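Toast and what goes on it

I have had toast for breakfast nearly every day since I moved to Flomthorpe, and until this spring I had not given it much thought. The bread went in, the toast came out, and I ate it standing up. 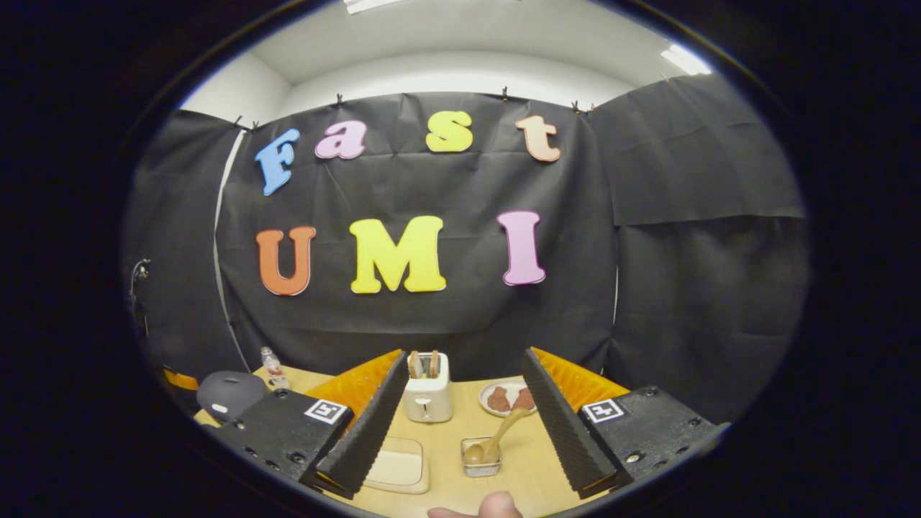
What changed was the toaster. The old one was a four-slot thing that came with the flat and only ever heated on one side, so you had to turn the bread round halfway through. I put up with that for 5 years. In March it started tripping the electrics and I took it to the tip.

I wanted a two-slot one this time. I live on my own and the four-slot took up half the worktop for no good purpose. I looked at a few and kept coming back to the plain sort, with a lever and one dial and nothing else. My sister has one with a screen and a button for bagels, and she still burns things in it.

A word about the dial. People argue over whether the numbers mean minutes. I timed mine with the oven clock and they don't. On 2 the bread is warm and slightly dry. On 3 it is a proper golden brown, and that is where I leave it for white bread. Anything with seeds wants a little more. Frozen bread wants a good bit more, and I do it in two goes, the first one short, to get the chill out of it.

The bread matters more than the machine. I buy a large white tin loaf from Pichon, the bakery on the corner by the bus station, and slice it myself when it is a day old. Fresh bread squashes under the knife and goes in lopsided. Silvana Fagundes works there on Saturdays and will slice it for you if you ask, but their slicer cuts thin and I like it thick enough to stand up out of the slots. If it drops below the top you end up fishing about for it with a fork, and you should not be doing that.

Then there is the matter of where the toaster lives. I tried it next to the kettle, but the steam got to it and the crumbs got into everything. It is better on the table, towards the back, with the plate to the right of it. I am right-handed, so the toast goes straight across. The butter stays out in a dish from the night before. Cold butter tears the toast – I have never found a way round that, and I have tried grating it.

On weekdays it is butter and marmalade. At weekends I do something hot to go with it, usually sausages. Harvey Hawthorne, who I used to share a house with in Cirnedstead, always put his bacon on before the bread and then had cold bacon by the time the toast was done. I do the meat first as well, but I push the lever down when it has a couple of minutes left in the pan. Then it all gets to the plate together.

Cleaning is simple enough. Unplug it, let it cool, slide the crumb tray out and tip it into the bin. I do this on a Monday when the bins go. If you leave it a month you will smell it. The outside gets a wipe with a damp cloth and the white shows every mark, so it gets wiped more often than the old one did.

I still have half a jar of the Husisen plum jam to finish, and it is a bit runny for toast. It soaks straight through unless you butter right up to the crusts. I might try it on a crumpet next, though I will have to check they fit in the slots first.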